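Print this page | E-mail this page

Silicone Phone Cases - Printed Range

Winberg sells these as "protective". We stock them, so take it from the people who handle the returns: a soft silicone case is good for grip and small knocks, and we wouldn't promise much past that. The raised rim keeps the back off the table. It won't save a screen that lands on gravel. 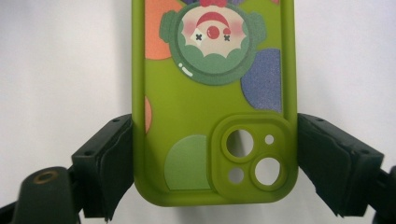 Printed case in lime green, clown badge design.

Colours vary a bit between batches. The supplier calls that normal, and we call it a reason to buy both at once if you want a matching pair. Prints are flat colour and will wear at the corners first. Winberg's flyer claims 400 washes before fading. We asked how that was tested and are still waiting to hear.

Packaging

Cases ship in a clear plastic tray with a hanging tab, which we'd happily do without.

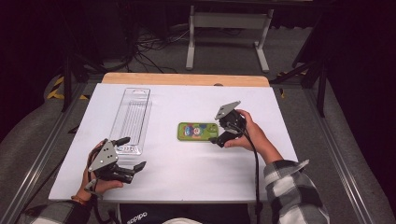 Ninh, the other brand we carry, went to a cardboard sleeve in November and the cases arrived in the same shape as before, so we can't see what all that plastic is for. If you're ordering 18 or more, ask for them loose - we'll take the trays back to the depot and knock a little off the freight.

Care

- Warm water and a drop of dish soap. Skip the "case revitaliser" spray, it's soap at eight times the price.
- Keep it away from new denim. Dye gets into light colours and stays there.
- Dry it fully before the phone goes back in.
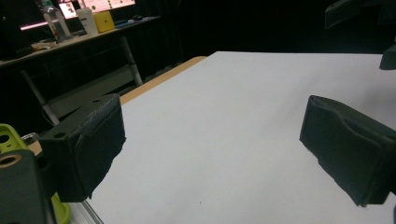
Warranty

Two months against splitting. Fading, stains and stretched button holes aren't covered, whatever the sticker says. Bring your receipt to the Fallia counter.

Last updated: 5th November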